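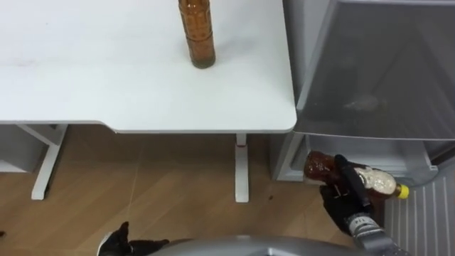 Taren Document Systems, Internal Support

Ticket: Scanned documents missing from Findix search results
Reported by: Records desk, Savchuk office
Assigned to: Branwen Pumphrey
Component: Cument upload, Findix index
Status: Closed, with one follow-up open

Problem as reported
Scans uploaded to Cument from the Savchuk office show up in the folder view and open normally. Searching for a word that is clearly on the page returns no result. Typed documents uploaded to the same folder are found within a minute. The records desk first saw this in March, after the move to the shared index queue.

Initial checks
User permissions are correct. The same account finds older scans in the same folder, so this is not an access rule. Findix service is running and the disk is not full. Opened the properties panel on one of the missing files. The text layer field reads "pending" and the upload was from the previous morning. It should have changed to "complete" or "failed" long before that.

Asked the desk to upload a one-page scan while I watched the queue. It was indexed normally. Asked for one of the long case files. The job started, then vanished from the active list without an error.

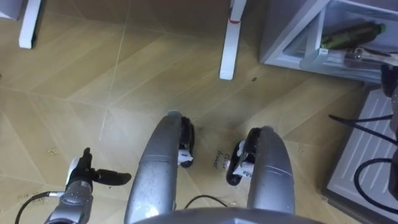 Herringbone floor, Savchuk.

09:40
Queue log for the long file shows the job being picked up by the first worker, then picked up again by the second worker while the first was still reading pages. Each worker writes its text to the same temporary path. When the first one finishes it deletes the temporary folder, and the second one stops on a missing file. The final status is never written back to Cument.

10:15
Lock time on a job is set to 600 seconds. When the lock runs out the queue treats the job as abandoned and offers it again. Short scans finish well inside that. The long case files need nearly 2 hours on this hardware, so they will hit the limit every time. The old queue had a single worker and never offered a job twice, and the short lock did no harm there.

11:05
Tried raising the lock time on the test queue. The setting was accepted in the admin page but the log still showed the old value at the next pickup.

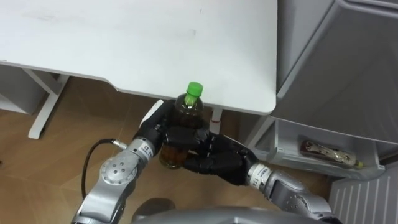
The workers read the setting only when they start. Restarted both on the test queue and the new value appeared in the log. Sent the same case file through again. One pickup, text layer complete, and the search term from the original report came back with the right page.

13:30
Change applied to the live queue, workers restarted one after the other. No jobs were active. Ran the reindex command against files stuck in "pending". All of them moved to "complete" apart from 5, which went to "failed" with a reason of low text confidence. These are a separate problem.
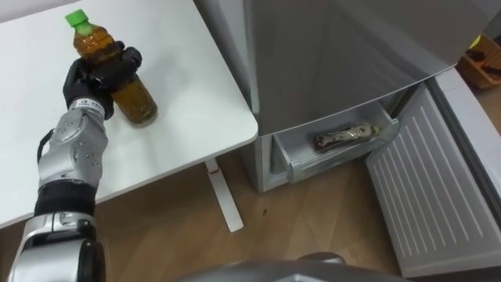 The low confidence files were let through by the old queue because it had no minimum score. The new one rejects the whole file if any single region scores under the minimum, even if the rest of the page is clean. This is too strict for pages with photographs on them. A small white label with dark printing, such as the one on the silver ring just below the hand, is too small and blurred for a person to read, and a region like that should be skipped and left out of the index. Rejecting the file over it loses all the text that did scan properly. I have set the test queue to skip by region and will compare the output before changing live.

Resolution
Lock time raised on the shared queue. Workers restarted. Stuck files reindexed. Records desk confirmed that the original search now returns the expected file.

Follow-up
Region skip setting, test queue only for now. Also requested that the Cument admin page show a "restart required" notice next to any worker setting. Temporary path should include the worker name so that a double pickup cannot delete another job's folder. Passed to the Findix maintainers under their own ticket.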